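Toàn Từ lleva el puesto de preparación de cables en el almacén de Zonton. Antes los metía a mano, uno por uno, en cajas. Ahora comparte mesa con dos brazos. Hablamos en el comedor, entre turno y turno, con la máquina de café haciendo ruido todo el rato. Tenía prisa. Nosotros también.

"Pregunta rápido que a las y media tengo que volver", avisa al sentarse.

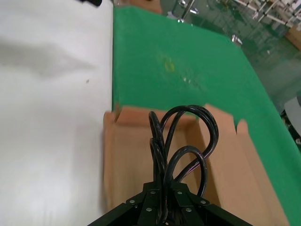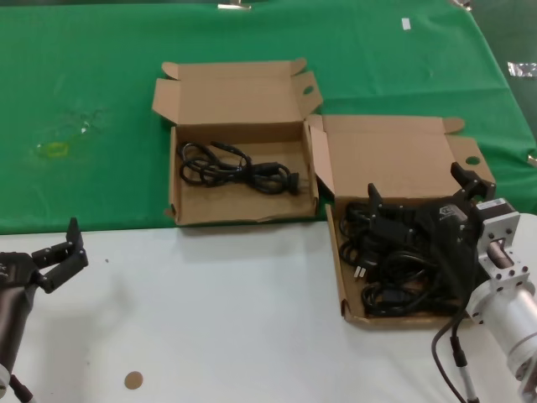

La mesa, las cajas de cartón y los cables negros: el trabajo de cada día.

Lo que hacía antes

Coger cable, enrollar, caja. Coger cable, enrollar, caja. Así toda la mañana. El pedido más grande que recuerda era de Kwiatkowski, 2.309 cables de alimentación, y lo sacaron a mano entre él y una compañera en enero. "Acabé con las muñecas fatal. Dormía con una férula. Eso no lo echo de menos, ya te lo digo".

¿Y qué echa de menos? Se lo piensa. La radio, dice. Y hablar. "Con las manos ocupadas en algo que te sabes de memoria se habla mucho. Ahora estoy pendiente de otra cosa y hablo menos. Mi compañera se fue a devoluciones, está contenta, pero ya no la tengo al lado".

Lo que hace ahora

Prepara las cajas, abre las tapas, pone el montón de cables, vigila. Si un brazo se engancha, para y desenreda. Si agarra dos de golpe, para también. El sistema lo montó Bronitz y el programa de pedidos es Flultis, que según él "va bien cuando va".

Los cables son lo peor que le puedes dar a una máquina, insiste varias veces. Una caja rígida, vale, siempre es igual. Un cable no está dos veces en la misma postura. "Y encima se agarran entre ellos. Tiras de uno y viene la familia entera".

Al principio paraba la mesa cada dos por tres. La primera semana, casi 60 paradas en un solo turno, las apuntó en una libreta porque el encargado no se lo creía. Hoy en un turno malo son 40. "Sigue siendo mucho eh. Pero son paradas cortas, de meter la mano y seguir".

Truco suyo: sacudir el montón antes de dejarlo en la caja y separar un poco las clavijas. No viene en el manual. Se lo contó a la gente de Bronitz, lo apuntaron, y en la siguiente visita ya se lo explicaban a él como si fuera cosa de ellos. Se ríe. Un poco.

El sueldo y el miedo

Miedo hubo. En la reunión donde lo anunciaron se habló de "reorganizar", palabra que a Toàn no le gusta nada. No hubo despidos en su sección, aunque un contrato temporal no se renovó y él no sabe si tuvo que ver. "Nos dijeron que no. Puede ser. Yo lo que sé es que éramos más".

El sueldo, igual. Ahí se pone serio. Le dieron un curso de dos días, le pusieron "operador" en la ficha y la nómina no se movió. Lo ha pedido por escrito y sigue esperando contestacion.

"Si soy responsable de que eso no rompa nada, págame como responsable. A mí los brazos no me molestan. Me molesta que el trabajo nuevo lo paguen como el viejo".

¿Volvería a lo de antes? No. Bueno, por las muñecas no. Por el ruido tampoco, la mesa es mas silenciosa que la precintadora que tenía detrás. Lo que pide es rotar: media jornada ahí y media en otro sitio, porque vigilar cansa de otra manera. Llega a casa con la cabeza espesa y el cuerpo entero, dice, justo al revés que antes.

También pide que avisen cuando cambian algo. Un día llegó y los brazos iban más rápido. "Me llevé un susto. Habían tocado no se qué la noche anterior. Una nota, hombre. Un papelito pegado en la mesa y ya está".

Y que enseñen a más gente. De momento saben llevarlo él y otra persona del turno de tarde. Cuando uno de los dos falta, la mesa se queda parada y los cables se hacen a mano, férula incluida. Sus vacaciones las ha tenido que cambiar por esto una vez. "La segunda no me pillan".

Le preguntamos si le ha puesto nombre a los brazos, que es lo que se pregunta siempre. Pone mala cara. "Izquierdo y derecho". Mira el reloj, se acaba el café de pie y se va hacia la nave con la libreta en el bolsillo de atrás.

Contacto con la redacción | © 2025 Todos los derechos reservados | Volver arriba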